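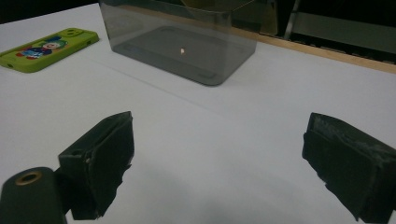
Gripper width is the first signal to clean up before you train a policy on hand-held recordings. The Nania tracker gives you a width value for every frame, but the raw values jump when a finger blends into whatever is behind it. Black fingers on a white tabletop are an easy case for the segmenter, except along the ragged lower edges, where the covering is frayed and the outline shifts by a few pixels. The soft shadow between the fingers can also be picked up as part of a finger if the threshold is too loose.

Step 1. Open the session in Fletix and run the width export. You get one CSV per episode, with a timestamp, a width and a confidence column.

Step 2. Set the mask threshold. Start with the default and look at the overlay on a few frames with the gripper open. If the mask spreads into the shadow, raise the threshold by 2 and export again.

Step 3. Drop low-confidence rows. Don't fill them with zeros — the policy will read a zero as a closed gripper. Leave them blank and let the next step handle them.

Step 4. Run the median filter with a window of 6 frames. Gaps shorter than the window are interpolated. Longer gaps split the episode in 2, and each part gets its own file.

Step 5. Plot the result against the raw values. Slow opening and closing should look almost the same in both. If a quick grasp has been flattened, shorten the window and rerun step 4.

Episodes over 3000 frames load slowly in the plot view, so trim those first.

Contact Zastow support | © Zastow | Back to top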